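Meaning of the triangle in pattern drawing, does direction matter?
Symbols and Patterns board — 5 replies

paweena_w
I am drawing a border of triangles for my sister's room and I want the meaning to be correct.

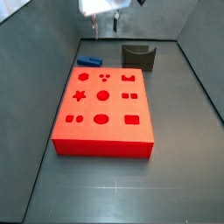 The red-orange shape sorter.

In the book I use, a triangle pointing up is fire and a triangle pointing down is water. But my teacher told me that up is for the mountain and for patience. These are very different things to put over a bed. Which one do you follow?
Paweena Wattanapong

celetti39
Fire and water come from the alchemy signs. If your border is not about alchemy, I would not worry. In a row, the eye reads zigzag before it reads triangle.

E_Andreadis
I do not agree with celetti39. A row of triangles is still triangles if you leave a small space between them. I have drawn one border with 27 up and 27 down, and everybody who visits asks me about the triangles. For me, up is effort and down is rest. I learned this from my grandmother, who did embroidery, so I cannot give you a book for it.

celetti39
Then it is a family meaning, and this is fine, but it is not "the" meaning. Paweena asked what is correct.

fancombe
Is there a correct one? I have the Cenum pattern cards, the old set, and card 471 shows the down triangle with no explanation at all. I would choose by color. Warm color up, cool color down, and then the fire and water people are happy too.

paweena_w
Thank you all. I did not think about the space between them, in my sketch they touch. I will try it with a small gap and alternate the directions — effort and rest is a good idea for a bedroom. Eftychia, did you start your row with up or with down?

E_Andreadis
With down, in the left corner. But my wall is short, so please measure first.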